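Ticket 3177 - Jornex inventory app, pantry list doubling up after sync
Status: open, waiting on Bajpai hosting
Opened: November 2, 2024
Category: sync / duplicates
Priority: normal (bumped to high, see log)

Summary from customer
Small food pantry run out of a community hall. Two tablets, one laptop, all on Jornex. Since the September update every item entered on tablet B comes back twice after sync. Quantities doubled too. Customer did a stocktake by hand, list says 128 items, app says a good deal more. Wants it fixed before the next pickup. Fair enough.

Log

Entry 1
Called back. Customer on the laptop while I was on the line. Version is current on laptop, one behind on tablet A, current on tablet B. Asked them to update A and leave B alone for now. Wifi in the hall is poor near the kitchen so the update took ages, stayed on the line.

Entry 2
Duplicates are not exact. Second copy has no category and the unit is blank. So canned goods show once under Cans and again under Uncategorized. Smells like the importer and not the sync, but customer swears they never ran an import. Asked for the activity export. Came through as a 29 line csv, everything after that is cut off. Export bug is already known, linked.

Entry 3
Customer added canned goods as a fresh location called Cabinet Top to see if it happens on a clean one. It does. Single entry per can on the tablet, two on the laptop within a minute of syncing.

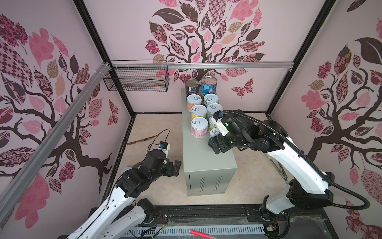
Page 2 of 4

Entry 4
Checked the account on our side. There are two device tokens for tablet B. One from before the update, one from after. Both active. Server thinks its two tablets, each sends the same change, no match on ID so it writes both. The older token is going through the Rerero connector, which would explain the missing category field (connector drops it, has done for years).

Asked customer if they ever used Rerero. Yes, for label printing, thought it was switched off. It was switched off in the app. Not switched off at Rerero's end. Different thing, and our help page doesnt say so. Raised a docs ticket.

Entry 5
Steps sent by email, pasted here for whoever picks this up.

1. On tablet B, Settings, Account, Sign out. Choose Keep local data. Do NOT choose Clear.
2. On the laptop, Settings, Devices. Remove both entries for tablet B, old and new.
3. Log in to the Rerero dashboard and revoke the Jornex key. Turning off the toggle is not enough.
4. Sign back in on tablet B. Wait for the green tick before touching anything.
5. Add one kitchen item by hand as a test. Category and unit both filled in, please. Customer used a serrated knife. 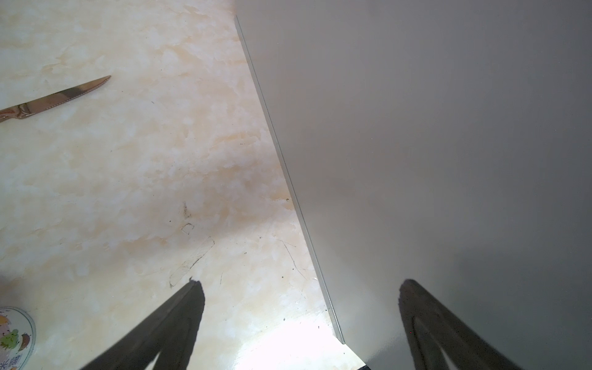 6. Sync the laptop and look for the test item. Should be there once, under Kitchen, unit showing.
7. If it shows twice, stop and call us. Don't delete anything yourself, deletes travel both ways.

Entry 6
Customer got through 1 to 4 fine. Step 5 gave error 500 on save. Tried again, same. Not a device problem, I get it too from the test account. Gava region only. Bumped priority to high. Logged with Bajpai, they host that region, reply says they're looking. No time given.

Entry 7
Bajpai back up after lunch. Customer redid step 5, saved first go. Laptop shows the knife once, correct category, correct unit. So the token fix holds for new entries. The old duplicates are still sitting there and have to be merged.

Merge tool handles most of it but not items where the name was typed differently on the two copies. Spices are the worst for this. "Spice, orange, sq jar" on one and "orange spice jar sm" on the other, and the tool treats those as seperate products.
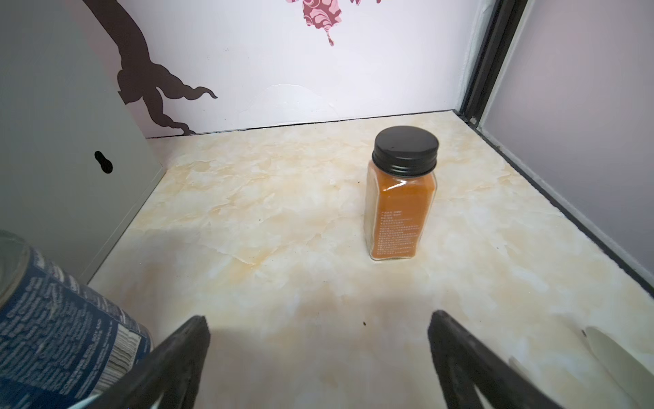
Told customer to leave those for last and go by barcode where there is one. Repacked stuff has none, so it's name and location only. Offered to run a merge from our side if they send the handwritten list as a scan. They'd rather type it up, will send when done.

Entry 8
Bajpai had another wobble, syncs slow but not failing. Told customer to hold off on the bulk merge until I confirm. Tablet A still fine. Left the ticket open.

To do
- confirm region is stable with Bajpai before the merge
- check for other accounts with two live tokens on one device
- help page wording on the Rerero toggle
- csv export cutoff, chase the linked ticket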